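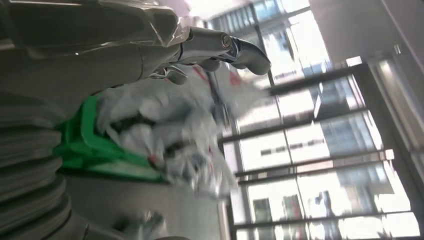

The sourdough that would not quit

Shares: 30 | Comments: 4

Well, October got away from me again. I had a whole plan for this month's newsletter, it was going to be about soup, and I had notes for soup, and then my sister-in-law handed me a jar of sourdough starter over the fence and I haven't thought about soup since. So you're getting bread. I'm sorry to the soup people. I'll get to you in the next one, and yes, I still owe you the leek thing.

Some of you will remember that I tried this once before, back when everybody was trying it, and I gave up after making what my son called a doorstop (he was being kind, a doorstop has a use). I blamed the flour, and then the oven, and then the weather. This time I decided to go slow and write down what I did, which I never do, and I now have a notebook with flour glued into most of the pages.

The starter came with a name, Custuline. I asked why and was told it came with that name when she got it, and that the person before her didn't know either. Fine! Custuline it is. She lives on top of the refrigerator in an old pickle jar with the lid sitting loose, and she smells like a green apple if I've fed her and like nail polish remover if I haven't.

Feeding her

I'd always thought you had to be very exact about this and I was scared of it. I do use a kitchen scale now, mostly because scraping dough out of measuring cups makes me want to lie down. Equal weights of flour and water, and a spoonful of the old starter to get it going. I stir it with the handle of a wooden spoon. Then I put a rubber band around the jar to mark where the level is and go to bed, and in the morning I come down in my robe and look at the rubber band like it's Christmas.

For the first week hardly anything happened. There were a few sad bubbles and some gray water on top. I wrote to Danica Zupan, who many of you met at the cookie swap, and she wrote back one line: "Feed it rye." So I bought a small bag of rye flour and swapped in a couple of spoonfuls, and the next morning Custuline had climbed right up past the rubber band and pushed the lid off. I took a picture and sent it to everyone in my phone, including the dentist.

If yours is sluggish, try that first. Also try a warmer spot. My kitchen is freezing from about now until May, and the top of the fridge is the only place that stays anything like warm. A reader (hello, Martim Serrano, and thank you for the long email) keeps his in the oven with only the light on. I'd do the same except I know perfectly well I would forget and preheat the thing with Custuline inside. I've already done it with a plastic cutting board.

The first loaf, and the second

The first loaf was flat. It tasted good, though! It had that sour tang and a proper crust, and we ate the whole thing standing up with butter, but it was about as tall as a paperback. I was so impatient to get it in the oven that I hadn't let the dough rise nearly long enough. The recipe said four hours, and I gave it four hours, in a kitchen where I was wearing a hat.

That's been the big lesson for me, that the times in recipes belong to somebody else's kitchen. I'd read that many times over and nodded along and then set a timer anyway. Now I put the dough in a straight-sided container and wait till it's grown by half and has some bubbles along the sides and jiggles if I bump it. At my house that can take all day. I mix it before breakfast and I shape it while supper's cooking, and then it goes in the fridge overnight and I bake it the next morning.

The second loaf was better. I can't say it was beautiful, it had a sort of shoulder on one side where it burst through the wrong place, but it stood up, and when I cut it there were actual holes. My husband, who had been very quiet about the paperback, had three slices with his eggs. 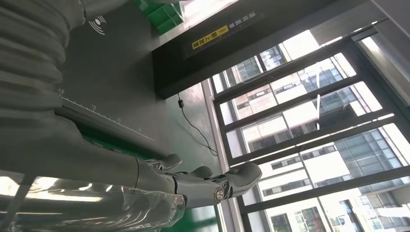 I took half of that one over to Adelino Leitão, two doors down, who baked for a living for most of his life and has hands like oven mitts. He turned it upside down and knocked on it, and listened, and then he held it up to his nose for so long that I got nervous. Then he told me it was a little underbaked. He was right, of course. The middle was a bit gummy and I'd been pretending it wasn't. He says home bakers are scared of color, and that I should leave the loaf in until I'm worried about it and then give it a few minutes more. I've been doing that and it works – the crust goes a deep chestnut brown and crackles at you while it cools.

He also told me to stop cutting it hot. I said I'd think about it.

What I'm using

People always ask, so: a heavy pot with a lid, the same one I make chili in. A scale. A dish towel rubbed with rice flour and laid in a mixing bowl, for the overnight rest. A razor blade for slashing the top, although a small serrated knife did fine until I found where I'd put the blades. I don't own a special basket and I'm trying to hold out, but there's a catalog on the coffee table with the corner of a page folded down, so we'll see how long that lasts.

Please don't go and buy a lot of things. When I gave up last time I had a whole drawer of bread gadgets and I ended up passing them along at the yard sale, where I'm fairly sure the lady bought them for crafts.

What to do with the extra

Every time you feed a starter you're supposed to take some out, or you end up with a bathtub of it. I can't throw food away, it's how I was raised, so I've been putting the extra in everything. Pancakes are the obvious one and they're wonderful, a bit tangy and very light, and the batter can sit in the fridge overnight. I've also done crackers: a cup or so of the extra, a good glug of olive oil, salt, whatever seeds are rolling around in the cupboard, spread out as thin as you can get it on parchment and baked low until it snaps. Watch the edges. I burned the edges of the first batch and ate them anyway.

It did not work in brownies. I'm telling you so you don't have to. It did work in the batter for onion rings, and I'd tell you how many I ate but my doctor gets this newsletter.

Two from the mailbag

Arash Sharifi writes that he makes his dough with the water left from boiling potatoes, cooled down, and that it keeps the bread soft for days. I tried it this past weekend and I'm a convert. Salt your potatoes lightly if you're going to do this, or leave the salt out of the dough, as otherwise you'll get a loaf you could put out for deer.

And Abílio Pinheiro wants to know if he can leave his starter behind when he goes to visit his daughter, or if he needs to find it a sitter. Abílio, stick it in the fridge! Feed it first, let it sit out for an hour or two, and then put it at the back behind the mustard. It'll be fine for a couple of weeks, probably a good deal longer. It might look awful when you get home, with dark liquid on the top, and you can pour that off or stir it in. Give it a couple of feedings before you bake. If it's pink or orange or has fuzz on it, though, throw it all out and start over with somebody else's. I have plenty, and so, I suspect, does everybody reading this who has ever said yes to a jar.

Speaking of which, if you're close by and would like some of Custuline, bring a clean jar with a lid and come to the side door. Mornings are best. I'll send you home with a little bag of rye flour too, enough for the first few days, and my notes if you can read them. Don't ring the bell, it sets off the dog. Knock.

Next time, soup, I promise. The leek one and also a bean one I had at a friend's that I've been trying to copy ever since. If you've got a bean soup you swear by, send it to me in the next week or so, and please write down how much salt, because three of you left it out last time and I had to guess.

Last updated: October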